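Paper bags and the greener-than-thou problem
Speaker notes - Moushumi Weerakoon, Fandport town hall, 16th April

Open slow. Ask who brought a tote tonight. Then ask who has more than one hanging behind a door at home. Wait for the laugh, don't rush it.

Point 1. Paper feels better than plastic. Feeling is most of the case. It's brown, it crumples, it looks like something a farmer would hand you. I want people to be suspicious of that feeling before we get to any numbers. 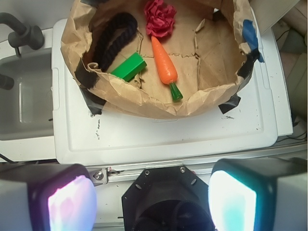 Slide 2: Open paper bag, with rope and a wad of magenta-red inside.

Point 2. The Hollow Market survey. They handed out 1,000 paper bags and asked shoppers to report back. 694 said they reused theirs at least once. Sounds great. Say the next part clearly: self-reported, by people who knew why they were being asked. Killian Perrin ran it and he admits as much. Lining the trash can counted as reuse. So did "plan to."

Don't beat up on Killian, he's probably in the room.

Point 3. Strength. Sosa prints "carries 17 pounds" on the bottom of theirs. Carries it how far? In what weather? I wrote and asked. Got a coupon. 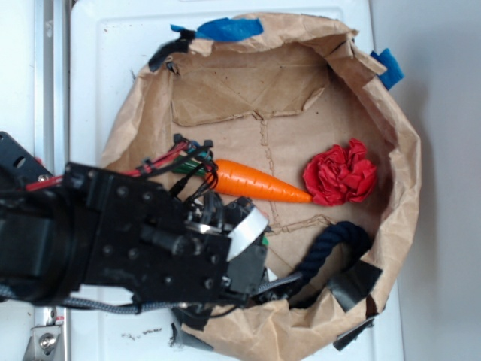

Slide 3: Paper bag rolled open on a white tray, carrot inside.

Point 4. What about compost? Depends on the ink, the glue, and whether your street even has pickup. Ours doesn't. Prasanna Gazi will want to bring up his backyard pile - let him, but keep it to 2 minutes.

Point 5. The proposed bag fee. I'm not against it. I'd like to know where the money goes, and the draft doesn't say. Read the paragraph out loud if there's time.

Questions. Elspeth Drummond has the roving mike. If someone asks what I use: an old nylon thing from a shoe store, and no, I never looked up its footprint either.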